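Oklow Workshop Help
Woodwork > Panels, boards and bases

Laminated maple board on a perforated bench: leave it loose or fix it down?

Posted by Prodetti
June 6, 2019

I have a square board glued up from maple planks, laid on a blue perforated bench top. It is the base for a set of coloured shape blocks that a nursery uses for sorting and matching. The blocks are wood too and are not in doubt. The board is.

Details, as far as I have them:

The planks were edge glued with ordinary PVA, no dowels or biscuits. Finished thickness is 20 mm. The top face has had two coats of hard wax oil. The underside has had none, as I ran out and then forgot. The room was heated all winter and the heating has since gone off. In January the board sat dead flat. It now rocks on two opposite corners, and I can slide a folded sheet of paper under one of them. The tall blocks stay up, but the cylinder will roll if it gets knocked on its side, and it always finds the same corner.

I would like to know three things. Should I screw the board down through the holes in the bench top, or will that split it? Is the movement coming from the missing finish underneath? And do I need to worry about the seams? I can see them all the way across but cannot feel a step at any of them with a fingernail.

I would prefer not to start again. The maple was not cheap and the bench has to go back to general use in the holidays, so anything permanent is out.

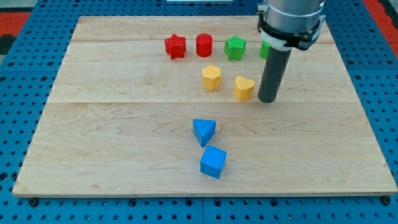

Page 11

The blocks are in their usual order, with the stars, the red cylinder and a green block along the back, the yellow hexagon and heart in the middle, and the blue triangle and cube nearest the front. I mention the order because the staff want faint outlines marked on the board later, and I don't want to mark anything that is going to move.

Posted by Yara Boutros

Taking your points in a different order.

Seams. If you can see them and not feel them, the glue lines are sound. A visible seam in maple is usually a change of grain direction or colour from one plank to the next. A failing joint opens at the ends first, so look at the two edges where the end grain shows. Try the corner of a thin card in each joint. If it will not enter, leave the joint alone.

Finish. Yes, this is the likely cause. With oil on one face only, the bare face takes up and gives off moisture faster than the oiled one. The board was flat in dry, heated air. When the heating went off, the air became damper, the underside swelled first, and the board cupped. Two corners high and two low means there is some twist in it as well, which points to one or more planks with sloping grain. Finishing the underside will deal with the cupping. It may not remove all of the twist.

The procedure I would follow:

Take the blocks off and stand the board on edge in the room where it will be used, with air on both faces. Leave it for 11 days or longer. Do not put it near a radiator or in the sun. Check it against a straight edge, along the planks, across them, and on both diagonals. Write the gaps down. When two checks a few days apart agree, it has settled. Sand the underside lightly, apply the same oil in the same number of coats, and let it cure standing up. Then check the diagonals again.

Fixing. You can fix it without splitting it if you allow for movement. Wood moves very little along its length and a good deal across its width. Put one fixing at the middle of the width at each end of the planks. Those can be tight. Anything nearer the corners needs a slotted hole with the slot running across the grain. Go up from below, through the existing holes in the bench top, using a pan head screw and a washer wide enough to bridge the hole. Nip the screws up and stop. If you pull a twisted board flat by force, the strain goes into the joints you have just told us are good.

On a board 900 mm wide I would allow several millimetres of movement. I cannot tell the size of yours from what you have written, so measure across the planks and scale the slots down to suit.

Marking. Leave the outlines until the board is fixed and has been through one heating season. The shapes will not shift enough to matter, but you may want to sand the top again.

Posted by Torkico

just stick some rubber feet under it, we did that with a chopping board and it's been fine

Posted by user1641

Rubber feet will stop the rocking if they are soft enough, but they also lift the board and leave a gap that small fingers can get into. On a bench with holes all over it I would use threaded pegs and turn buttons. They come out again in a minute and don't leave screw holes in the bench. Rana used to do a pack to suit perforated panels. Check the hole diameter before ordering, mine were too big and had to be filed.

I agree about the underside. Oil the end grain too, and give it an extra coat.

Posted by Prodetti

Thank you. A card will not enter any of the joints. The board is on its edge in the corridor cupboard, which I now see is not the room where it is used, so I shall move it. Across the planks it measures well under the width Yara gives. I will do the underside and end grain first and see what is left of the twist before buying pegs.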